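Why Do Toy Bricks Stick Together?

Toy building bricks have bumps on top. The bumps are called studs. Underneath, a brick is hollow. When you press one brick onto another, the studs push against the inside of the top brick. The fit is very tight, so the two bricks grip each other. This grip is called friction.

Friction is what happens when two things rub or press together. Your shoes use it to stay put on the sidewalk. Bricks use it to hold up a tower.

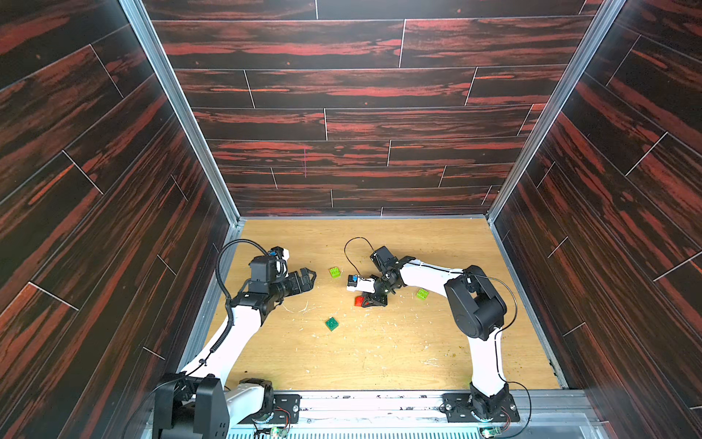

Four small toy bricks on a light wood floor, with two robot arms.

A good floor helps when you build. On thick carpet, the bottom brick can tip and the tower will lean. Wood is flat and hard, so it is a better place to start.

Try it yourself. Build a tower on a rug and another one on a wood floor or a table. Use the same number of bricks in each. Give both a gentle push with one finger. Which one falls first?

Words to know
Stud: a bump on top of a brick.
Friction: the force that slows things down when they rub together.

Written by Hertta Aaltonen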